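Review: the Muli two-arm bench unit, after one winter in our packing room

I have put off writing up the Muli for months, partly because I wanted to be fair to it and partly because the folks on my shift have more opinions about it than I do (and they share them all through lunch!). We run a small supply shop in Timstead, putting together tape sets for electricians, six colors to a set, and in January the owners leased a pair of arms from Zovivmont to take over the tray filling.

First, the good. It is a patient machine. On a settled afternoon it gets through 63 trays, which is slower than Kazimír Charvát on a good day, but Kazimír's wrists have stopped aching and he now spends his time checking orders and talking to customers, and he's a happier man for it. Setup took us 2 mornings. The Ruvix software is plain enough that I learned it with a mug of coffee in one hand.

Now the grumbles. The lease is $615 a month, and that is real money for a shop with 12 people on the payroll. The cables hang looser than I'd like – I keep wanting to tidy them – and whoever minds the bench ends up doing a lot of standing and watching, a tiring kind of work all its own. I'd ask for a stool and a rotation before you sign anything.

Colored rolls, a white tray and the two arms on our green cloth:
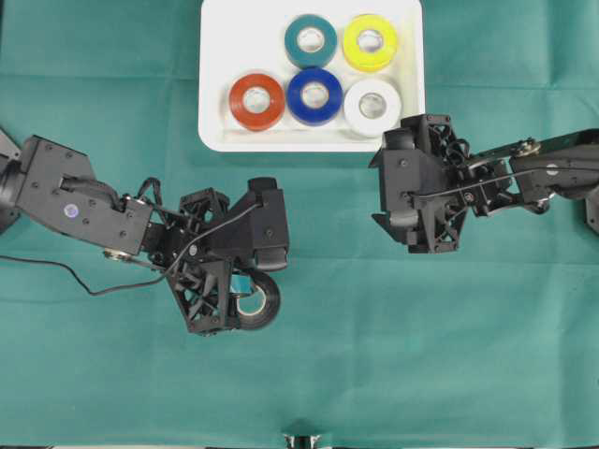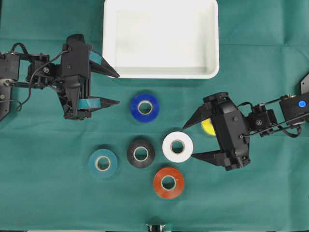
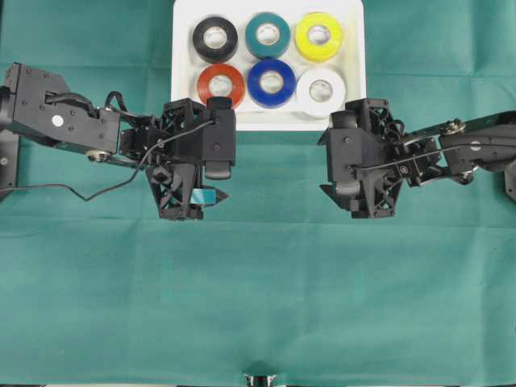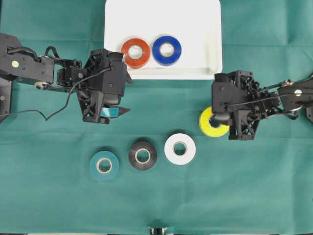 Jabari Mwakyusa
We took on a similar pair last year and I'd second the part about rotation. Our crew was fine with the arms once the hours were put in writing, but minding them for a whole shift wore people out, so we swap at every break now. Did your owners promise to keep everyone's hours the same? I'd get that settled before you renew.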